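Plusier

Plusier is a browser-based puzzle game in which the player slides numbered tiles along a narrow track until matching pairs meet and merge. It was written by Bence Deák and released under the Balogh label, a name he used for several small web games. The game is free to play, carries no sound, and loads in a single page. It had a short spell of popularity on hobby gaming forums, where its supporters made claims for it that have not stood up especially well.

Gameplay

The playing area is a track one tile wide, bent into a square spiral. Tiles enter at the outer end and move inwards one space at a time. The player may hold a tile in place, swap it with the one behind it, or let it run. When two tiles of the same value touch, they become one tile of the next value up. The round ends when the track is full.

The game has 20 levels, although the word is generous. The spiral has the same shape throughout, and what changes from one level to the next is the speed at which tiles arrive and the range of values in play. Levels are grouped into sets, each with its own background colour. Later levels bring in a blank tile that merges with nothing and has to be pushed to the centre, where it disappears. Most players seem to regard the blank tile as the only real addition after the opening set.

There is no timer. Scores are worked out from the value of the highest tile and the number of swaps left over. The help page says that a careful player "will always be able to finish", a statement repeated on several fan pages. No proof has been offered, and the order in which tiles arrive is random, so it is hard to see how it could be true in every case. Players have posted starting runs in which no pair arrives before the track fills. Deák's reply was that such runs are very rare, and he did not say how rare.

Development

Deák has given two accounts of how the game came about. In the first, posted with the release, he said he had written it over a single weekend to learn a new scripting library. In the second, given in an interview for the newsletter Bresix, he described months of testing with friends and a long search for the right track shape. The two stories are not easy to fit together. The change log lists only small repairs in the first weeks, among them a fix for tiles that vanished when the browser window was resized, and this would be an odd fault to have survived months of testing.

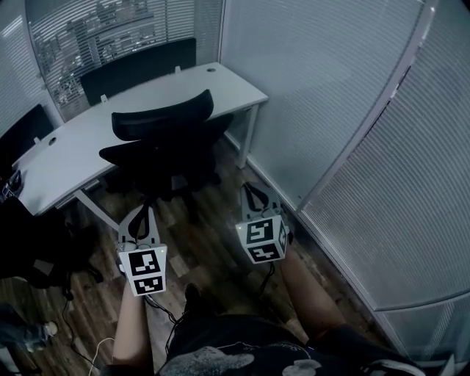
Desk and chairs in a small office.

The page was first put up in November. A version for phones followed, with larger tiles and a button in place of the right mouse click used for swapping. Touch controls were widely disliked. The swap button sat close to the hold button, and pressing the wrong one could ruin a long game. Deák moved it in a later update but left the old layout as the default, so that many people never found the new one.

A level editor was promised on the release page and again in the Bresix interview. It has not appeared.

Reception

Early comments were warm. Forum posters called the game hard to put down and compared it with older falling-block and tile-matching titles, usually in its favour. It is worth asking how much weight these comments should carry. A good share of them come from the same handful of accounts, which were also active in praising other Balogh games.

The longest review was written by Imke Ehlers, who gave the game 2 out of 4. She liked the plain look and the way a good chain of merges could clear half the track, but argued that the player's choices mattered less than they appeared to. To test this she played a run of games holding no tiles at all and letting everything slide, and reported that her scores were not much worse than when she was trying. Supporters replied that she had stayed on the easy levels. Ehlers answered that the easy levels were most of the game.

Claims that Plusier improves memory or arithmetic have circulated since shortly after its release. They seem to go back to a line on the original page calling the game "a gym for your brain". No study is cited there or anywhere else. The sums involved never go beyond adding a number to itself, and the whole track is in view at all times, leaving little to remember. The line was later removed without comment.

Player numbers are also uncertain. The counter at the foot of the page goes up each time the page is refreshed, and it should not be read as a count of people.

Relation to Tanine

Plusier is often described as a copy of Tanine, an earlier game with merging tiles on a looped track. Deák has said he had not played Tanine before writing his own. The likeness is real but can be overstated. Both games use a track one tile wide and both allow swapping, but Tanine has no hold move, and its tiles carry symbols where Plusier has numbers. The merging rule itself is older than either of them.

A stronger point is that the scoring tables for low-value tiles are the same in both games. This might be chance, as the values simply double each time. Anyone setting out to score a doubling game would probably arrive at something similar. The help page for Plusier does, however, use the word "loop" in one place, although its track is a spiral and has no loop in it. The wording has been left unchanged through every update.

See also

Tile-matching game
Browser game
Casual game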